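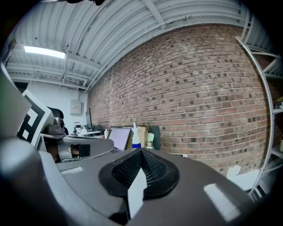
회색 몸체와 가운데의 검은 망, 8월

폴로믹(Pollomik) 번역지원 담당자님께

안녕하세요! 지난번 보고서가 너무 딱딱하다고, 다음에는 그냥 편하게 써 달라고 하셔서 정말 편하게 씁니다. 혹시 너무 편하면 말씀해 주세요(다음 것부터 다시 넥타이 매고 쓰겠습니다).

레오카디아 오스트로프스키(Leokadia Ostrowski)의 청소년 장편 『트리덤(Tridham)』 한국어 번역, 8월까지의 진행 상황입니다. 먼저 제일 궁금하실 것부터요. 전체 88장 가운데 84장까지 초벌 번역이 끝났습니다. 남은 네 장은 전부 마지막 부에 몰려 있고, 짧은 장들이지만 속도는 안 나고 있어요. 이유는 뒤에서 길게 하소연할 예정입니다. 퇴고는 초벌보다 한참 뒤에 있습니다. 1부는 두 번째 퇴고까지 마쳤고, 2부는 첫 퇴고 중이고, 3부는 아직 초벌 상태 그대로라서 어디 내놓기 부끄러운 문장이 꽤 있습니다. 괄호 안에 "여기 뭐지???"라고 써 둔 데도 있어요.

줄거리를 다시 적어 달라고 하셨죠. 심사 때 안 계셨던 분들도 읽으신다고 해서 조금 풀어서 씁니다.

배경은 오사기(Osagie)라는 수직 도시입니다. 바다 밑바닥에서 수면 바로 아래까지 층층이 쌓인 도시인데, 주인공 네리는 거의 맨 아래에서 태어나 펌프 소리를 들으며 자란 열여섯 살짜리 배관공 견습생이에요. 아래층 사람들은 위층 사람들을 한 번도 본 적이 없고, 해마다 한 명씩 뽑혀서 위로 올라간 아이들은 돌아오지 않습니다. 다들 좋은 데서 잘 사느라 안 오는 거라고 믿고요. 그런데 네리가 막힌 관을 뚫다가 먼저 올라간 언니의 글씨가 적힌 쪽지를 찾아내면서 이야기가 시작됩니다. 여기까지만 들으면 익숙한 설정 같죠? 저도 처음 검토서를 쓸 때는 그랬어요. 그런데 2부에서 언니를 찾고 나면, 언니가 아래로 돌아가고 싶어 하지 않는다는 게 문제가 됩니다. 거기서부터 이 책이 확 좋아져요. 자매가 부엌에서 싸우는 장면은 제가 옮기다가 두 번 울었습니다. 보고서에 쓸 얘기는 아닌 것 같지만 일단 씁니다.

초벌 이야기

지원금을 받고 나서 제일 달라진 점은 아침에 번역을 한다는 거예요. 그전에는 강의 끝나고 밤에 했거든요. 지금은 강의를 하나 줄였고, 오전에는 『트리덤』만 붙잡고 있습니다. 밤에 옮긴 문장이랑 아침에 옮긴 문장은 제가 봐도 달라서, 밤에 해 놓은 1부 앞쪽은 결국 거의 다시 썼어요. 밤의 저는 접속사를 너무 좋아하더라고요. "그러나"를 지우는 데만 하루가 갔습니다.

가장 오래 붙들고 있었던 건 아래층 사람들의 말투입니다. 원서에서는 아래층과 위층이 서로 다른 말을 써요. 문법이 조금 다르고, 아래층 말에는 물과 압력에 관한 단어가 엄청 많습니다. 화가 났다는 말도 "눌렸다"에 가깝고, 고맙다는 말은 "네 쪽 밸브를 내가 열게" 비슷한 관용구예요. 이걸 처음에는 사투리로 옮겨 볼까 했습니다. 샘플로 한 장을 남쪽 사투리로 옮겨 봤는데, 읽자마자 네리가 우리 외할머니가 됐어요. 외할머니는 훌륭한 분이지만 네리는 아니죠. 그리고 아래층 사람들에게 실제 어느 지역 말을 입히는 게 저는 내내 마음에 걸렸습니다. 그래서 사투리는 접고, 표준어 뼈대에 어휘만 바꾸는 쪽으로 갔어요. 인사말은 "숨 고르니?"로 정했습니다. 편집자도 이 인사를 아주 좋아해서 요즘은 메일 첫 줄에 씁니다.

존댓말 문제도 있었습니다. 네리가 위층 관리인 하를에게 언제부터 반말을 하느냐! 원서에는 당연히 존대가 없으니 제가 정해야 하는데, 너무 빨리 놓으면 버릇없어 보이고 끝까지 높이면 반란이 너무 공손해져요. 지금 원고에서는 펌프실이 잠기는 장면 한가운데서 말이 짧아집니다. 독자가 알아채도 좋고 그냥 지나가도 좋아요. 그런데 그 뒤 장면에서 네리가 딱 한 번 다시 존댓말을 쓰는 데가 있는데, 비꼬는 건지 진심인지 원문이 애매합니다. 저는 진심이라고 읽었고, 편집자는 비꼬는 거라고 읽었어요. 아직 결판이 안 났습니다.

작가와 주고받은 것

오스트로프스키 작가님께는 그동안 질문을 모아서 보냈고, 답은 늘 길고 다정하게 옵니다(제 질문보다 깁니다). 13장에 나오는 자장가 때문에 한참 이야기를 나눴어요. 원문에서는 각운이 맞고, 각 행의 첫 글자를 이으면 언니 이름이 됩니다. 이 이름이 뒤에서 다시 쓰이기 때문에 그냥 넘어갈 수가 없어요. 운을 살리면 글자가 죽고, 글자를 살리면 노래가 무슨 관공서 표어처럼 되고요. 작가님은 둘 중에 하나만 고르라면 글자를 버려도 된다고 하셨는데, 제가 욕심이 나서 언니 이름을 한글 자모로 풀어 행마다 첫소리에 숨겼습니다. 소리 내어 읽어 보니 그럭저럭 노래 같아요. 이건 제가 이번 기간에 한 일 중에 제일 자랑하고 싶은 거라서, 별도 첨부로 보내드린 원고에서 꼭 한번 읽어 봐 주세요.

좋은 소식이 하나 더 있습니다. 작가님이 한국어판 서문을 써 주시기로 했어요. 이미 앞부분을 받았는데, 어릴 때 아파트 지하 보일러실에서 놀던 이야기로 시작합니다. 이 서문은 원래 계획서에 없던 거라 번역 분량이 늘긴 하지만, 추가 지원은 따로 요청드리지 않겠습니다. 제가 하고 싶어서 하는 거예요.

출판사 쪽 상황

플라크홀름(Plakholm) 출판사와는 격주로 월요일에 통화합니다. 표지 시안이 나왔는데, 하나는 파란색 계단이고 하나는 네리의 얼굴이에요. 저는 계단 쪽입니다. 책에 네리 얼굴 묘사가 거의 없어서 독자가 알아서 떠올렸으면 하거든요. 마케팅팀은 얼굴 쪽이래요. 서점에서 멀리서도 보인다는데, 그 말도 맞는 말이라 세게는 못 우겼습니다.

제목도 아직 열려 있습니다. 원제를 그대로 살린 『트리덤』이 저희 쪽 가제인데, 뜻이 한 번에 안 들어온다는 의견이 있어서 부제를 붙이는 안이 나와 있어요. "물 아래의 도시"라는 부제는 제가 반대했습니다. 네리는 한참 뒤에야 도시가 물속에 있다는 걸 알게 되는데 표지에서 먼저 말해 버리면 곤란하잖아요! (이 보고서에서는 제가 위에서 다 말해 버렸네요. 외부에 소개하실 때는 "수직 도시"까지만 써 주시면 감사하겠습니다.)

미리 읽기 모임

계획서에 적었던 청소년 독자 모임은 여섯 명으로 시작해서 지금도 여섯 명 그대로입니다. 중간에 줄어들 줄 알고 마음의 준비를 했는데 다들 꼬박꼬박 와요. 동네 도서관 세미나실에서 만나고, 1부 원고를 나눠 읽은 뒤에 마음에 안 드는 단어에 줄을 긋는 방식으로 하고 있습니다. 줄이 정말 많이 그어졌어요. "소녀"라는 단어는 전원이 싫어했습니다. 네리를 왜 자꾸 소녀라고 부르느냐고, 자기들은 서로를 소녀라고 안 부른다고요. 듣고 보니 그래서 1부에서는 거의 다 뺐고, 관리인들이 네리를 깔보며 부를 때만 남겼습니다. 그랬더니 그 장면이 더 얄미워졌어요.

반대로 제가 걱정했던 아래층 어휘는 별말 없이 통과했습니다. 한 친구는 "눌렸다"를 벌써 단체 대화방에서 쓰고 있대요. 2부는 퇴고가 끝나는 대로 나눠 줄 예정이고, 다들 언니가 어떻게 되는지 알려 달라고 조르는데 입을 꾹 다물고 있습니다. 결말을 미리 찾아보겠다고 원서를 주문한 친구도 있어요. 그 친구는 영어 공부까지 하게 됐으니 부모님이 좋아하실 것 같습니다.

늦어지고 있는 것

이제 하소연입니다. 원래 계획대로라면 초벌은 벌써 끝났어야 해요. 남은 네 장이 느린 건, 마지막 부의 화자가 바뀌기 때문입니다. 그때까지는 내내 네리의 목소리인데, 끝에 가서 언니가 이어받아요. 같은 사건을 언니가 다시 말하면서 네리가 한 말을 그대로 인용하는데, 조금씩 틀리게 인용합니다. 그러니까 앞에서 제가 네리 대사를 어떻게 옮겼는지 일일이 찾아서, 살짝만 어긋나게 다시 써야 해요. 앞의 대사를 퇴고에서 고치면 뒤도 또 고쳐야 하고요. 대사 대조표를 만들어서 쓰고 있는데, 이걸 1부 시작할 때부터 만들었어야 했습니다. 이건 순전히 제 잘못이에요. 검토서를 쓸 때 끝까지 읽었으면서도, 번역자로서 무슨 일이 벌어질지는 생각을 못 했습니다.

그래서 순서를 바꾸려고 합니다. 남은 장을 억지로 먼저 끝내지 않고, 2부 퇴고에서 네리의 대사를 확정한 다음에 마지막 부로 돌아가겠습니다. 초벌 완료는 늦어지지만, 최종 원고 마감은 그대로 지킬 수 있다고 봅니다. 출판사 편집자에게는 이미 이야기해서 동의를 받았고, 담당자님께서도 괜찮으시면 일정표의 두 칸을 서로 바꾼 것으로 처리해 주시면 좋겠습니다. 혹시 변경 신청서를 따로 내야 하면 양식을 보내 주세요. 지난번 양식은 파일이 안 열렸어요.

비용

사용 내역은 첨부한 표에 정리했습니다. 대부분 번역 시간에 들어갔고, 나머지는 독자 모임 원고 인쇄비와 간식비예요. 간식비가 계획보다 조금 나왔습니다. 오후 네 시에 만나는 모임이라 다들 배가 고파서 오거든요. 대신 배관 용어 감수비는 절반만 썼습니다. 설비 일을 오래 하신 분께 부탁드렸는데, 원고를 재미있게 읽으셨다며 뒷부분은 그냥 봐 주시겠다고 해서요. 그래도 그건 아닌 것 같아 3부 때는 제대로 드릴 생각입니다. 그분 덕분에 "게이트 밸브"와 "체크 밸브"를 제가 바꿔 쓴 데를 여러 곳 잡았어요. 네리가 알면 기가 막혔을 실수였습니다.

다음 보고까지 할 일

2부 퇴고를 마치고 독자 모임에 넘깁니다. 대사 대조표를 3부까지 채우고, 서문 나머지를 받는 대로 옮깁니다. 하를의 호칭은 이번에는 정말로 정하겠습니다. 지금 원고에 "관리인님"과 "하를 씨"가 섞여 있는데, 모임 친구들이 벌써 눈치를 챘어요.

여쭤볼 것도 하나 있습니다. 재단 로고를 판권면에 넣을지 뒤표지에 넣을지 플라크홀름에서 물어보는데, 지난 계약서에는 위치가 안 적혀 있더라고요. 표지 확정 전에만 알려 주시면 됩니다. 첨부 원고는 자장가가 있는 장과 부엌 장면이 있는 장이고, 노란색으로 칠해 둔 문장은 아직 고민 중이라는 표시이니 너그럽게 봐 주세요. 통화가 편하시면 오전만 피해서 아무 때나 전화 주시고요. 늘 감사합니다!

『트리덤』 번역자 드림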